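Truruson Pair Bench
Two-arm demonstration station for household tasks

Home > Equipment > Collection stations > Pair Bench

In stock, ships flat on one pallet
Request a quote | Download spec sheet | Ask a question

Two arms, one bench, walls on three sides. Built for recording demonstrations, all day long, by people who are not engineers. Plug in, square up, start recording. If your team needs hours of good two-handed examples for a policy and is tired of rebuilding a rig every time someone bumps a table, look here first.

What it's for

Small soft stuff, mostly. Socks, washcloths, gloves, napkins. Also sorting, unclipping, putting away, handing from one gripper to the other. The bench is sized for tabletop chores. Not for lifting. Not for anything with a hot surface. If you need reach past the walls you want the Cirkenero long frame instead, see Related.

How a session goes

Operator sits at the leader arms, bench arms follow. Foot pedal starts an episode, foot pedal ends it. Second pedal throws it out. That second pedal gets used a lot in the first week, that's fine, bad takes you delete are cheaper than bad takes you train on. Every episode saves joint positions, gripper opening, and all camera streams on one clock. Task name and operator initials go in the header automaticaly.

Between episodes, reset. The reset is where your variety comes from. Move the basket. Turn the tray. Swap which socks are hanging and which are already put away. Change the mat when you change the task. Somo, our session software, will prompt for a new layout after every 8 episodes, and you can set that number lower. 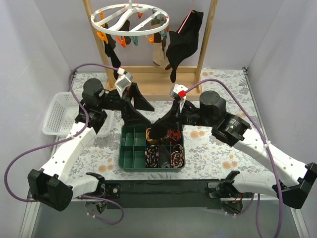 Sock task on the Pair Bench: black sock going into the divided tray, more still on the hanger.

Sock task is the one we get asked about most, so it now comes as a kit. Pegged socks on a round hanger at the back, tray with eight compartments in the middle. Take down, roll or fold, put away. Sounds easy. Dark socks on dark grippers are hard on the vision side and that's a good reason to have plenty of them in the set. Mix in light ones, long ones, short ones. Start some episodes with the tray part full, otherwise the policy only ever learns the first compartment.

What's in the box

Bench arms, pair, with grippers
Leader arms, pair, with handles
Base bar, black, brackets pre-fitted
Wall panels, pale gray, left / back / right
Sensor modules for both grippers
Purple gripper cables, one per arm, plus a spare
Fixed camera with mount
Foot pedals, 2
Controller boards, wired and tested
Allen keys, cable ties, printed setup card

Not included: workstation, monitor, chair, storage drives. Sock kit sold seperately (rack, hanger, clothespins, tray, basket, mat, socks).

Good to know before ordering

Cables. The purple ones run outside the arm on purpose. Quick to swap, easy to see when one is getting tired. Leave a generous loop at the wrist. Too tight and it tugs the module at full reach, and you get a wobble in every wrist stream that day.

Walls. Keep them on. People take them off for a better view and then the background changes every time somebody walks by. Plain gray, matte, wipes clean with a damp cloth.

Mats. Patterned is fine. Several patterns is better. Tape the corners down, a mat that creeps toward the base bar will ruin an afternoon of recordings before you notice.

Lighting. Not supplied. Overhead and even is what you want. Close the blinds or your morning episodes and your afternoon ones won't match, unless you want that, some teams do.

Floor space. Bench plus leader station plus chair. Measure the door as well. We have had one come back over a door.

Session software

Somo runs on Linux only. One license comes with each bench and doesn't expire. Exports to the usual episode formats, or raw if you have your own converter. Playback with scrub, side by side cameras, tag and trim. Bulk delete asks twice. Version 11 added per-operator review queues, so a lead can go thru new people's takes before they land in the main set. Older benches can update free.

No cloud account needed. Recordings stay on your drives.

From a customer

"We put new operators on the sock task first. Soft things punish you for rushing. By the second day they slow down at the peg and the takes get a lot cleaner. My one complaint is the setup card, print is tiny." Ailbhe Ní Mhurchú, data lead, Betancur

Larger print card now ships with all units. Thanks Ailbhe.

Questions we get

Can I buy one arm? No. Spares yes, single arm benches no.

Can two benches share a workstation? Not recommended. Dropped frames.

Can left-handed operators use it? Yes, pedals can go on either side and the leader handles are the same left and right.

Do you sell recorded data? No, equipment only.

Do you train our people? Yes, half day remote session with every order. Natsumi Iwasaki runs these and will also look over your first 44 episodes and send notes. Book early, March is already filling up.

Spare fingers? Yes, sold in pairs. Keep one set in the drawer.

Warranty and returns

Arms and boards covered, fingers and cables are wear parts and are not. Returns accepted unopened or with all panels and original foam. Please keep the foam.

Related

Cirkenero long frame
Leader arms only, pair
Sock kit
Gripper cable, purple, single
Wall panel, replacement

Page updated November 21, 2022. Prices on request, education pricing available, ask when you send the quote form.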